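Robot learns shape sorting from its own misses

August 1, 2022

A robot arm that was given no drawings of the parts it handles has learned to put foam blocks into matching holes, according to results released by the Onell robotics lab.

The lab's method, called Tolon, lets the arm use its failed attempts as training material. Each time a block catches on an edge or lands on top of the board, the system records where the gripper was, how the block was turned and what the camera saw. It then works out what small change in position would have been needed and stores that as a lesson for the next try.

The team ran 1774 insertion attempts over the course of the study. Of those, 1307 ended with the block fully seated in a hole. The remainder included blocks dropped beside the board, blocks placed over the wrong hole and blocks that went in part way and stuck.

Pushpa Nautiyal, who led the work, said a children's shape sorter was chosen for the tests as the foam gives a little under pressure. A stiff board would either accept a part or refuse it, she said, while foam can hold a badly turned block well enough to fool a simple sensor.

"You get a lot of almosts," Nautiyal said. "The arm lets go, the block stays where it is, and the force reading looks fine. Then you check the height and it is sitting too high."

To deal with that, the system checks every placement in 2 ways. It compares the force felt by the fingers with the force from earlier successful tries, and it looks at the block again from the fixed camera after the gripper has backed off. A placement is counted only when both checks agree.

The work is done in a grey-walled enclosure with the sorter resting on the floor. The robot picks up one block at a time, and the others can be left standing nearby, which means the software also has to decide which piece it is dealing with before it looks for the hole.
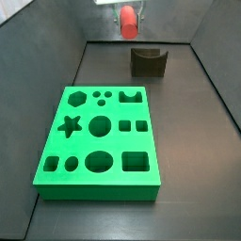 Round parts are a poor guide to how well the method works, Yadav said, as a cylinder can be turned any way around its long axis and still fit. Yadav, which makes feeding equipment for small parts and was shown the results before their release, said it would want to see the figures for stars and arches reported on their own before drawing any conclusions about factory use.

Nautiyal said the request was fair and that a breakdown by shape would be included in the full paper. She said the star took the arm longest to learn. The arch came next. Both have to be turned the right way before they are lowered, and the early versions of the software tended to push down first and turn afterwards.

The lab also tested how much the failed attempts were worth. A second copy of the system was trained on successful placements alone, with the misses thrown away. It needed 549 more attempts to reach the same level as the version that kept them. Nautiyal said the gap was larger than the team had expected - most of the difference showed up early, when the arm was still missing often and there were few good placements to learn from.

There are limits to the results. All of the tests used one sorter and one set of blocks, and the lighting was kept the same from start to finish. The camera did not move. The team has not tried the method with the board tilted or with a person shifting it between attempts, and the arm works slowly, pausing before each release so the force reading can settle.

A next round of tests will use plastic plugs and sockets supplied by Jukley, a maker of garden irrigation fittings. Those parts are smaller than the foam blocks and leave less room for error. The lab plans to begin with the fittings clamped in place and move to loose ones later.

The full paper and the recordings from the training runs are due to be released in December. The software will be made available at the same time, though the lab said anyone wanting to use it with a different gripper would have to collect their own force readings first.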